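The Jenach was a working boat for 57 years before anyone thought of keeping her. She carried timber, then cement, then whatever was going, and when the last cargo came off her at Pacheco she was tied to a disused coal wharf and left there for 14 years.

The woman who now leads the restoration of the old steam coaster was a marine surveyor for most of her career. She prefers not to be named, on the grounds that the boat has had too many faces attached to it already. We spoke in the wheelhouse, which is dry, and then in the hold, which isn't.

"I was asked to come and say she was scrap," she said. "That was the job. I was meant to spend a morning on it and write two pages."

She spent three days on it. The plating below the waterline was thinner than the drawings allowed but had worn evenly, and the frames were sound apart from a stretch beneath the boiler. Her report said the hull could be saved if the work began within the year. It began four years later.

The delay was mostly about ownership. The Jenach had been registered to Fodach, a coastal shipping firm that was wound up while she was still under charter, and the title had passed to a creditor who didn't know it had a ship. "We wrote to them and they wrote back asking if we had the wrong address," she said. "Once they understood, they were very decent. They sold her to us for 1000 dollars and paid for the wharf that winter."

The engine is the part visitors ask to see. It is a compound built by Taltier, with most of its original fittings, and it has not turned under steam since the boat was laid up. The surveyor is in no hurry to change that.

"People want smoke. I understand it. But the boiler needs new tubes and the tube plates are doubtful, and if we put the money there first we'd have a lovely engine in a boat that leaked."

So the money has gone into steel. Of the plates marked for renewal, 34 have been done, nearly all on the port side, where she lay against the wharf and the fenders held water to the hull. The new plates are welded. The old ones were riveted, and there was some argument over it.

"I'd have liked rivets," she said. "There are very few people left who can close them properly, and we couldn't afford to bring a gang in. We've kept rivets above the waterline where they show. Below that I want it tight."

She is just as direct about the deckhouse, which was rebuilt in the 1960s and which one group of supporters would like to see taken back to its launch condition. She would leave it alone. The crews who are still alive to talk about the boat knew it in that form, and their recollections, recorded last March, all refer to it.

Those recordings have turned up things the drawings don't show. The mate's bunk was moved twice. A second hatch on the foredeck was cut for a single cargo of pipe and plated over on the way home.

Asked when the Jenach would go to sea, she said she would settle for the slipway at Pacheco and a dry bilge.

"After that it's somebody else's turn to be asked."
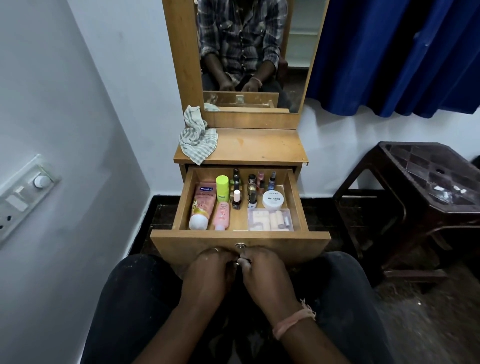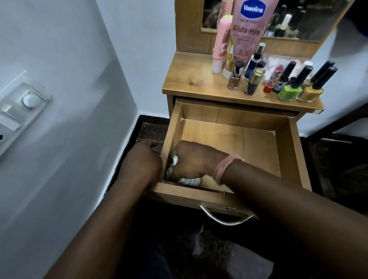
The dressing table with its drawer open, in both photos.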